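Equipment planning meeting, Ninilcombe site
June, 2:00 p.m., small meeting room

**1. Minutes of the last meeting**

Accepted with one change: the spare cable order goes under Primdale, not under general stores.

**2. Bowl handling bench**

The bench report was taken as read. Pictures from the report are kept with these minutes.

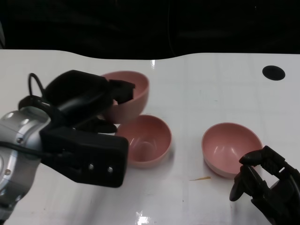
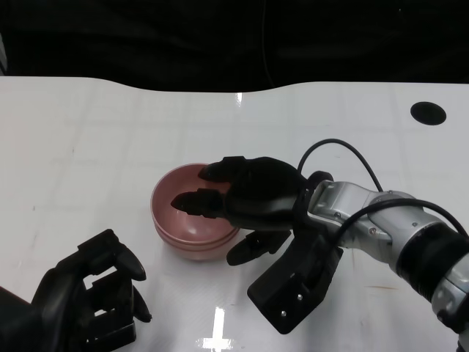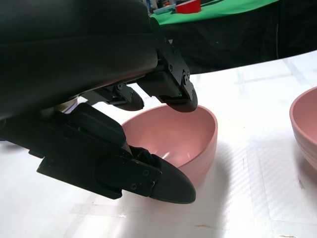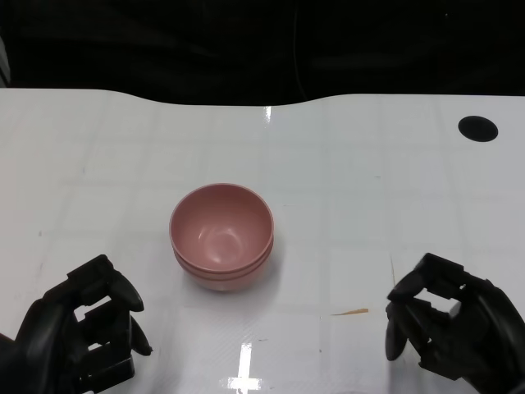
*Item 2: bowl handling on the white bench, black grippers and pink bowls.*

Discussion was mostly about the hands. The bench has no spares at present, and a failed finger means sending the whole hand back to Costache. Their quoted turnaround is 11 working days. It was felt that this is too long to have the bench standing idle in the fall.

Agreed to ask Costache for a price on 2 spare hands, and a separate price on finger sets only. If the finger sets can be fitted in house, the second hand may not be needed.

**3. Budget**

73 percent of the equipment line is already committed. The rest has to cover the spares, the service contract and any work on the bench top. The service contract is fixed and comes out first.

Endbridge has offered a lease on a second two-arm bench. The monthly figure is fair, but the deposit is 50 percent of the first year and would use up what is left. Not approved for this year. To be looked at again when the new budget opens — Endbridge to be told so in writing.

**4. Bench top**

A less glossy top was requested, to cut down on glare from the overhead lights. Two options were raised: a matte film over the present top, or a new top from Primdale. Film to be priced first.

**5. Bowls and other test items**

Bowls are cheap and can be bought from petty cash. Plates and cups to wait until the spares are settled.

**Actions**

- Costache quotes, hands and finger sets: equipment lead
- Letter to Endbridge: office
- Price for matte film: workshop
- Updated budget sheet before the next meeting: office

Meeting closed at 3:10 p.m. Next meeting in July, same room.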